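Rutlow Play Kitchen, Model 992
Set-up and Use Guide

Section 4: Countertop and Accessories

Read Section 3 (Leveling the Base) before starting. The countertop must be fastened down before any accessory is placed on it.

4.1 Before you begin

Check that the two front cam locks are fully turned and that the panel does not lift at the corners. The assembled counter is rated for an evenly spread load of 100 ounces. Do not let a child sit, kneel or stand on it.

CAUTION: Small parts are present during assembly. Keep children away from the work area until the screw bag (part 109) is empty and all caps are fitted.

4.2 Cleaning the counter surface

1. Wipe the surface with a damp cloth and mild dish soap.
2. Wipe again with plain water.
3. Dry at once. Standing water will swell the panel at the edges.

Do not use bleach, scouring powder or furniture polish. The printed plank pattern is a thin layer and cannot be repaired once it is scratched through.

4.3 Placing the pot and utensils

1. Fold the cloth into a flat pad.
2. Set the pad on the left half of the counter.
3. Place the pot on the pad with the base fully supported.
4. Turn the pot so that neither wire handle projects past the front edge.
5. Lay the utensils to the right of the pad, handles toward the front.

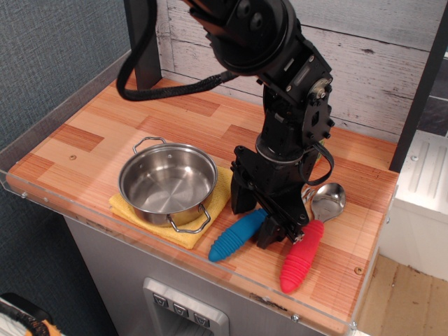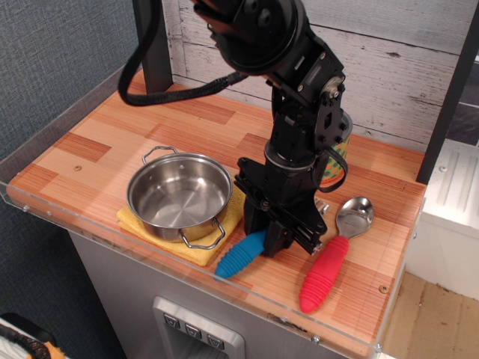

Metal cookware marks the counter if it is dragged. Always lift the pot to move it, and replace the pad when it becomes worn or gritty. Any soft cloth may be used. The yellow one under the pot extends a little past the base, and this margin should be kept so that the metal does not touch the planks when the pot is nudged. Do not glue or tape the pad down.

NOTE: The pot is for pretend play. Do not heat it on a stove or put it in an oven or microwave.

4.4 Care of pot and utensils

Wash the pot and utensils by hand before first use and after any contact with food. Dry the wire handles where they meet the rim. On utensils with ribbed handles, clean between the ribs with a soft brush. Do not soak overnight.

Inspect all metal parts monthly. Remove from use any piece with:

- a bent or sharp fork tine
- a handle that turns or slides on its shaft
- a pot handle that has pulled away from the rim

4.5 Storing accessories

Accessories may be left on the counter between play sessions if they are dry. For longer storage, put the utensils inside the pot, wrap the pot in the cloth, and keep the bundle in the lower cabinet. Tall containers belong near the back wall of the counter, clear of the door swing.

CAUTION: Do not hang accessories from the faucet. The faucet is press-fitted and will pull out under load.

4.6 Replacement parts

Quote the model number and the part number when ordering. The replacement counter panel is part 2250 and is supplied with cam locks but without edge caps. Order edge caps separately.

Continue to Section 5, Fitting the Sink Insert.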